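14 December 2025
by Areeba Sethi

I finally rode the big wooden coaster at Brudstead, and I have been grinning for two days straight!

Some background for anyone new here: I've been chasing coasters since August, when my friend Rekha Marar talked me into a weekend at Clalier and I came home with a season pass and no voice. Brudstead was always the one she went on about. It has 3000 feet of track, mostly through pine trees, and you can't see the second half from the station at all (which is either wonderful or terrible, depending on who you ask).

We got there before the gates opened and walked straight to the back of the park. The wait was 17 minutes. Seventeen, for that! In summer Rekha once stood there for over two hours, so winter weekends are the way to go if you can stand the cold. Bring gloves. Bring a scarf you can tuck in, too, because they won't let you on with loose ends.

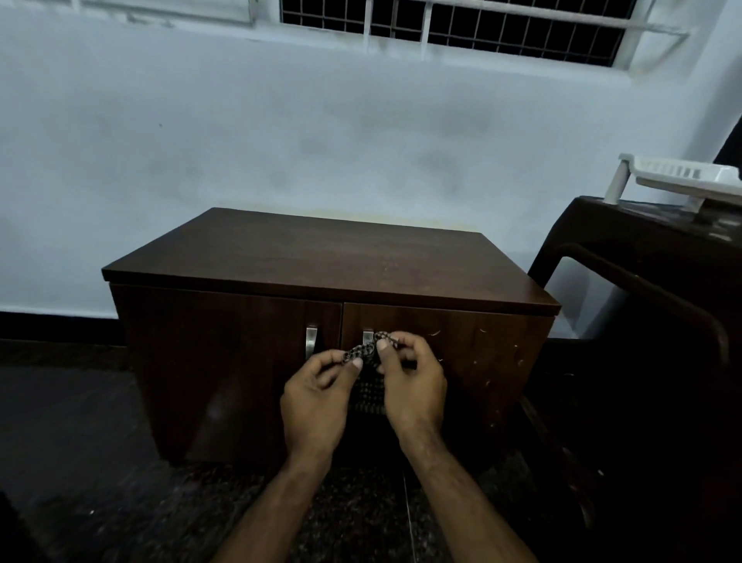

We rode it 6 times. The front row is all about the view, but the back row is where you want to be – it yanks you over the first drop so hard that I came right up off the seat and screamed something I won't type here. Then there's a little double dip in the woods, and after dark it's pitch black in there, and I laughed the whole way through it.

I also liked how careful the crew was. They checked every lap bar by hand, then went back down the train and did it again, and they were still cheerful with everybody. A kid ahead of us was just under the height line and the operator took the time to kneel down and talk to him about next year.

Next up is Wuisan in the spring, if Rekha can get the time off. If you've been, tell me which row!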